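Workshop tips: sharing the bench with an arm

At Arkden the arm took over the repeat jobs on the panel line in September. The people on the bench now do more setting up and checking, and less pushing and pulling by hand. A few habits help.

Clear loose screws and offcuts before each run. Tie spare cable back with a strap, well out of the arm's reach. 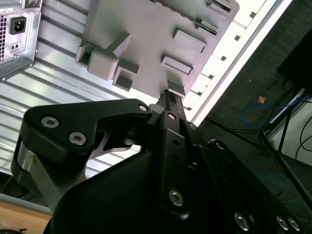
Go over the gripper screws with a hex key every Friday and mark each one with paint pen. Stop the arm first, every time, even for a 30-second job.

Swap roles every 90 minutes. Watching is more tiring than people expect, and whoever has been checking parts should get a turn on their feet.

Write faults in the book by the door, with the time. The night shift reads it.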